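3.2 Preparation of the work surface

Each session at the Plorkville site began with the surface cleared and pushed into the corner of the room. 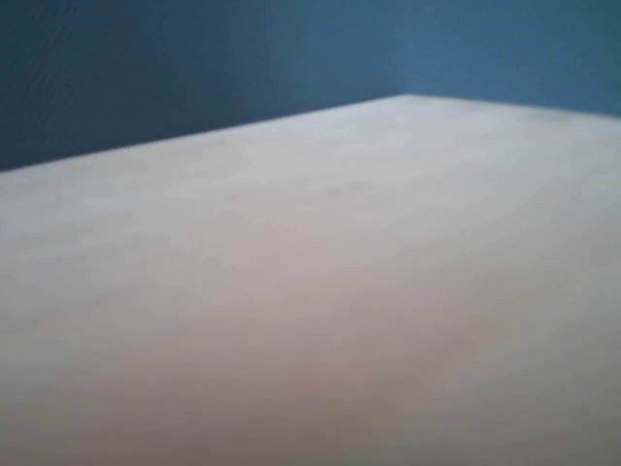 Figure 4. The cleared surface, with blue walls behind.

Household items were then laid out for sorting, 14 to a session, from the Lamrani collection of over 300. Participants were given 30 minutes. Sessions at Randov followed the same order, but the items were handed over in a single box.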